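Chapter 7
Finishing and Portioning Small Cakes 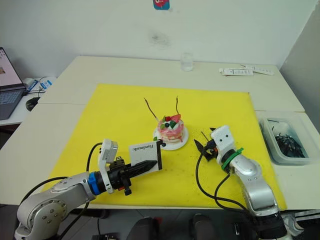

Kulby, 12/12/2025

A small cake is finished in a fixed order: base coat, border, fruit, then picks and cards. The order matters most at the top, where the surface is narrow and each item limits the room left for the next. A pink coat with white cream shows every mark, and repairs made after the fruit is set are seldom clean.

This chapter covers cakes sold whole on a single plate. Layer cakes for slicing are treated in Chapter 9. The test batches cited were baked at the Allent kitchen in Kulby during September and comprised 2,112 cakes in 33 lots. Of these, 291 were rejected at final check. Slumped borders were the leading fault, followed by fruit that had shifted before boxing.

7.1 Cream Firmness

Cream for borders is whipped further than cream for filling. It should hold a ridge when the whisk is lifted and should not look grainy. Fat content, bowl temperature and sugar all affect the result. In the Rakum method, sugar is added in two parts, the second after the cream has begun to thicken. In the Matsuda method, all of it is added at the start and the whipping time is longer. Table 7.1 compares the two over 32 trials.

Firmness is tested by piping a short line onto a chilled plate and leaving it to stand. If the line spreads, the cream is returned to the bowl. If it cracks along the top, the cream has been overworked and is used for filling only.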